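Print this page | E-mail this page

We use cookies to remember your settings. By carrying on reading you agree to this. OK | Find out more

Folding Software Project: progress report to Brasholm, second period

Prepared by Jocelyn Sison (planning and tooling), with a section on perception by Angelica Estrella

Dear all,

This has been a really good stretch for us. When we wrote last time the planner could fold a towel, and a shirt if somebody had smoothed it out first, and most of our letter was about what we hoped to do next. Now we have a planner that copes with sleeves, a perception module that knows (most of the time!) which way round a shirt is lying, and a set of logging tools that have changed how we work day to day. Some of it is still rough, and I have tried to say plainly where.

The software side has settled into four parts. Perception takes the camera views and gives back a garment outline plus a guess at the collar, cuffs and hem. The planner, which we call Gundley, picks the next fold and where to grip. Control turns that into movement for the arms. Then there is the tooling, called Ukbridge, which records everything and lets us play it back. At the last review you asked us to keep these properly separate so that each could be tested alone, and I'm glad you pushed. It cost us most of the first month and we have been faster ever since.

Perception (Angelica Estrella)

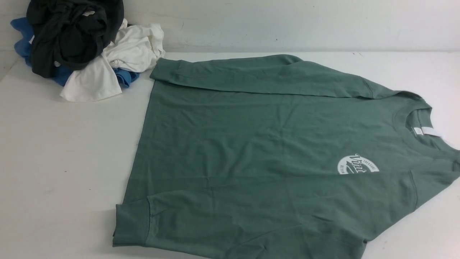 Finding the collar has been my main job this period, and it is the bit I'm most pleased with. The old method looked at the outline only, and as soon as a sleeve was folded over the body the outline stopped looking like a shirt and the guesses went all over the place. The new one looks for small local clues and lets them vote. With the green shirt lying sideways, one sleeve already across the top of the body, there is still plenty to go on: the ribbed neckband, the white label just inside it and the printed badge on the chest all say that the neck is to the right. Any one of those can be missing on another garment, so none of them is allowed to decide alone. The vote also gives us a confidence score, and Gundley can now ask for a second look from another camera before it commits to anything.

The training set for this stands at 3000 hand-marked views. I had planned on fewer, but the marking tool in Ukbridge got so much quicker (you drag the collar points and it carries them forward to the next view) that it seemed silly to stop. The views include shirts laid face up, face down and sideways, with none, one or both sleeves folded in. I also put in a good number with a heap of other clothes close by. Early on the outline finder kept treating a sleeve and the nearest bit of the heap as one very odd garment. It now uses colour, edges and the small gap between them together, and it is much steadier. White cloth on a white table is still the hardest thing we ask of it. The shadows help, the edges mostly don't, and I would like to spend proper time on that next.

One thing I got wrong: I assumed that prints and logos would be a nuisance and spent a while trying to teach the model to ignore them. They are useful! A chest print tells you front from back straight away. I have taken the masking step out again and the code is shorter for it.

Planning

Gundley used to choose a whole folding sequence at the start and then try to stick to it. If the second fold landed a bit crooked, the third was made as though it hadn't, and by the end you had a parcel. It now plans again after every fold from whatever is on the table. This sounds obvious written down. The difficulty was speed, as the old search was far too slow to repeat, and the answer was to keep a short list of sensible next folds for each shape and score only those. The list for shirts currently has 8 entries. I expect it to grow a little when we take on long trousers, and we have left room for that.

Scoring is simple for now: how close the result would be to a rectangle, how much cloth has to move, and how sure perception is about the grip point. The last of these made the biggest difference. The planner used to ask for neat folds from grip points that it had no business trusting, and now it will happily take a slightly less tidy fold from a corner it can see well. 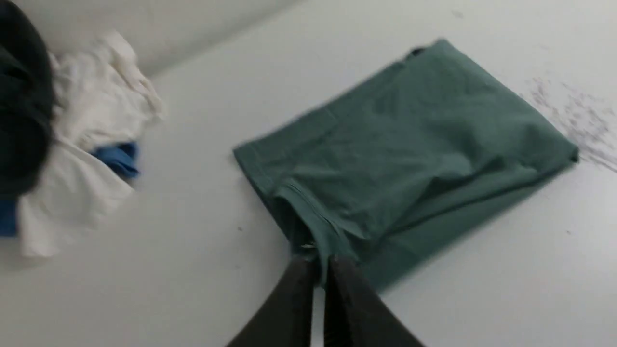

Grip points are also where planning and control meet, and we have moved the line between them this period. Before, the planner handed over an exact position and control did as it was told. Now the planner hands over a small region along a seam or folded edge, with a direction to come in from, and the wrist camera view is used for the last part of the approach. Control picks the final spot inside that region. It means a small error in the overhead estimate no longer ruins the whole move, and it has let us loosen the camera calibration checks, which were eating into everyone's mornings.

The part still open is layers. When the cloth is doubled, we want to know whether we have one layer or two between the fingers, and at present we are guessing from the view and from how far the fingers close. For thick cotton that is decent. For thin cloth it isn't good enough to rely on, and the planner doesn't yet know how to recover neatly if the guess was wrong. It opens, backs off and starts the approach again, and that can muddle a fold that was fine before. Angelica has a small classifier running in the background which only logs its answer for the moment. We will switch it on when we have enough logs to be fair to it.

Control

We replaced the fixed movement speeds with a profile that depends on how much cloth is being dragged. Short, light moves go quicker and long ones go gently at the start. The number of tuning values went down as a result, from a page of them to 2, and both have names that a new person could understand. I can't tell you how happy this makes me.

The arms also share one motion queue now. They used to have a queue each and a lot of careful waiting in between, and if either lost its place we had to restart the pair. With a shared queue the planner can ask for a single-arm fold or a two-arm one in the same language, and the safe distances between the arms are checked in one place.
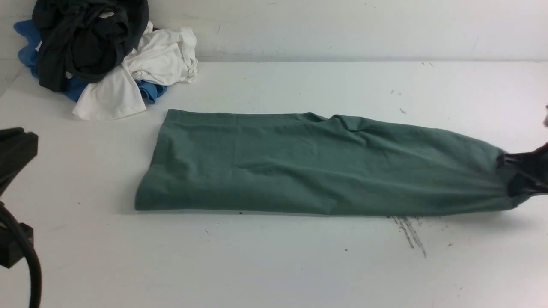

Knowing when to stop is harder than it sounds, and the "done" check took up a surprising share of this period. The first version compared the outline with a target rectangle and nothing else. Long narrow folds show why that falls short. The green fabric, folded down to a band, has a squared-off left end and a fairly straight lower edge, but the right end is pinched into a bundle by the gripper and there is a crumpled ridge on the top edge near the middle. Score the whole outline and you get a middling number that tells you very little. The new check scores each side separately and leaves out any stretch of cloth that a gripper is holding, so the planner learns which side needs work and doesn't fuss over cloth it can't judge yet. It also knows the difference between a ridge inside the fold and a bump on the edge, though only when the ridge casts enough shadow to be seen.

A related fix: the segmentation used to pick up scuff marks on the table as bits of fabric. We now keep a background view of the bare surface for each camera and subtract it. When the marks change, someone has to remember to take a new one, so I have added a warning to the start-up screen that appears if the stored view looks out of date.

Tooling

Ukbridge now holds 503 recorded folding sessions, all searchable by garment type, fold and outcome. Every session can be replayed through a newer version of the perception code or the planner without going near the arms, and each change we make is run against the whole set overnight. Replay can't tell us what the cloth would have done under a different plan, of course, but it is very good at catching a change that makes the collar finder worse on some garment we had stopped thinking about. It caught one of mine in the first week.

We have also built a side-by-side viewer, with the head view, both wrist views and the planner's chosen fold on one time line. It started as an afternoon's job and has become the screen everybody has open. The team at Dimaculangan have asked whether they could use it for their own sessions. We would like to say yes, and I'd be grateful for your view on whether that fits the terms of the grant.

Where we are against the plan

Replanning after each fold: finished, and in daily use.
Collar, cuff and hem finding: finished for shirts, started for trousers.
Shared motion queue: finished.
Layer detection: behind. We had hoped to have it running live by now.
Choosing a garment from the heap: not started, as agreed, but the recorded sessions already contain a lot of heap views, so we shall have a head start.
Written guide to the tooling: half done. The half about replay is readable. The half about marking is mostly Angelica's notes to herself.

Spending is in line with the budget. The one change is that we used less outside computing than planned and would like to move the difference to storage, as the wrist camera recordings are large and we don't want to throw any away before the layer work is finished. A short request form is attached.

Next period

Layer detection comes first, and the recovery behaviour that goes with it. After that, white cloth on the white table, then trousers. We plan to have a version ready to show you in August, with the viewer running alongside so that you can watch what the planner is considering as it goes. Please bring anyone who is curious, and if there is a particular kind of shirt you would like to see attempted, let me know beforehand and we'll add a few views of it to the test set.

With thanks for your support and for the very useful comments on the last report,

Jocelyn Sison

Print this page | E-mail this page

Sign up for our newsletter to hear when the next report is published. You can unsubscribe at any time.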